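Notes on the parish register index

I finished the second pass on the baptism register last night. The book covers 27 years and holds 992 entries, all in one of three hands, and the third hand is the problem. He abbreviated godparents' names without a mark, so "Jn" may be John or Jonathan, and he wrote the date of the sacrament in the birth column for most of one winter.

My rule now is to transcribe what is on the page and put any reading of it in a separate field. Dorothy Tindall objected to this when I sent her the first batch. She wanted the full names in the main column so that families could search for them. We settled on both — the search runs over the two fields together, and the printed index shows only the original spelling.

Marginal notes took longer than the entries. Canon law asks for confirmation, marriage and holy orders to be noted beside the baptism, and our clerks did so with uneven care. I found 13 marriage notes that name a parish I can't place. Five of them say Bumska or something close to it. Roland Sowerby thinks it is a mission station that was later folded into Astitz, but he has no document for it, so the field stays blank. 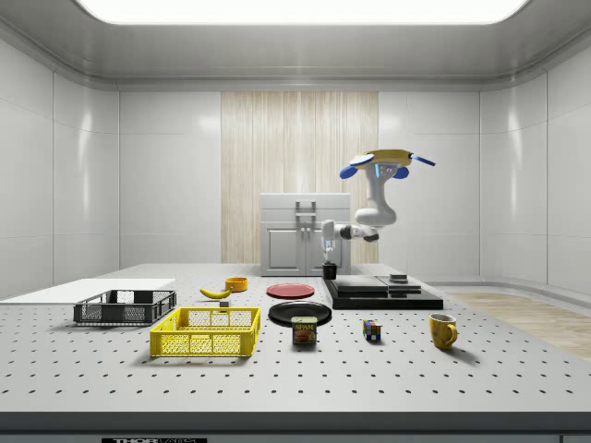

Conditional baptisms get their own code. The older index merged them with the ordinary ones, and that loses the reason the priest wrote "sub conditione" in the first place. I have kept his wording in full, including the two places where he misspelled it.

The burial register is next. It has water damage along the lower margin and no page numbers after the first gathering, so I will be numbering leaves in pencil before I transcribe anything.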